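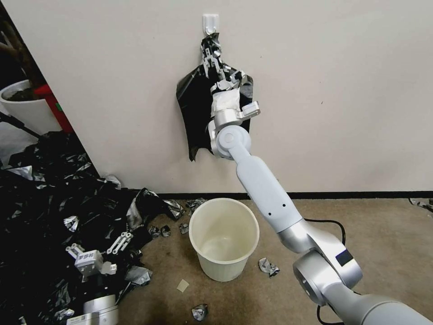 I have been meaning to write about bin bags for weeks, which tells you what sort of year I'm having. It started when we moved into the flat at Lorow, where the kitchen is so narrow that the cupboard under the sink opens exactly as far as your knee and no further. All the bags lived in there, on their roll, behind the bleach and the spare sponges, and every time a bin wanted changing somebody had to get down on the floor and rummage. You can guess how often the bins got changed.

So now there is a hook. A plain white stick-on one, up on the wall over the little round bin, with a black bag hanging from it, and I am far more pleased with it than a grown woman should be. The bin is cream, the wall is sort of off-white, and the bag is very much neither of those colours, but I've stopped minding. It's handy, and I can reach it without putting my tea down.

The hook came from Tralent, the hardware shop next to the launderette, in a packet of 6 (I only wanted one, but they don't split them, and I've since found homes for most of the others: tea towel, dustpan, the shoehorn, my reading bag). I wiped the wall with a drop of washing-up liquid first, let it dry while I had my lunch, then pressed the hook on and held it there for as long as I could stand. The packet says to leave it overnight before you hang anything. I managed until teatime.

A few things I've learnt, in case you're tempted. Loop the bag over by a good bunch of the plastic and give it a twist, or it slithers off when you brush past. Don't poke a hole in it for the hook, however clever that seems, unless you enjoy finding out where the hole is later on, when the bag is full of teabags. And hang it high enough that the bottom doesn't trail into the bin, or people (I name no names) will start dropping apple cores in the general direction of both.

I did wonder about hanging a whole roll up there. My sister-in-law has one of those holders from Zwane with a slot you pull the bags through, and very smart it looks too, but it was 25 pounds, and it wants screws, and I'm not drilling into a rented wall for the sake of bin bags. One at a time suits us. When I take the full one out I fetch the next from under the sink and hang it up straight away, so the kneeling only happens once, and at a moment when I'm already cross and in my shoes.

The carpet is the next job, I'm afraid. It's a beigey tan and it has its marks, and a bin standing on it hasn't done it any favours over the years. I've been told a bit of bicarb and a stiff brush will lift most things, so I'll have a go in August when the windows can stay open, and I'm thinking of putting an old cork mat under the bin after that. There's one in the box we still haven't unpacked, along with the good colander and, I hope, the potato masher.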